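Dirport opens equipment planning desk for small shops
For release in August

I'm Shakuntala Nautiyal, and I look after planning at Dirport. I spent years watching good people buy one robot arm and then find they'd forgotten the table, the fingers and the spare cables (I did it too!). So we're opening a planning desk in Ormsby, and the first 30 shops get a free session.

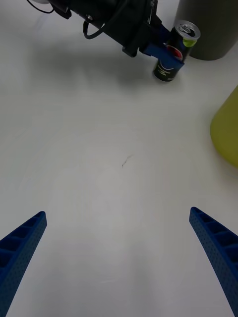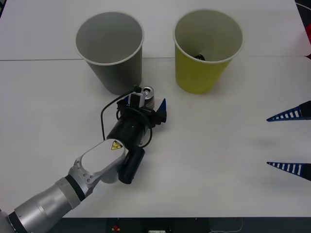
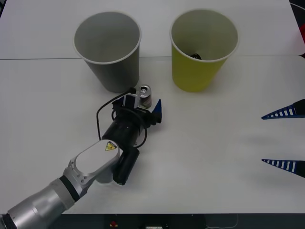 Budgeting is where I'd love you to start, well before you pick an arm. Our Urari worksheet puts everything on 2 pages, and Ngaio Costigan will go through it with you line by line. Grippers get their own line, and so do fingers like the blue ones with the white slots, and please leave money for cable routing – a black cable looping that wide around the gripper needs room on your floor plan! Sessions run at our Skilevby office too. Call extension 2536 to book.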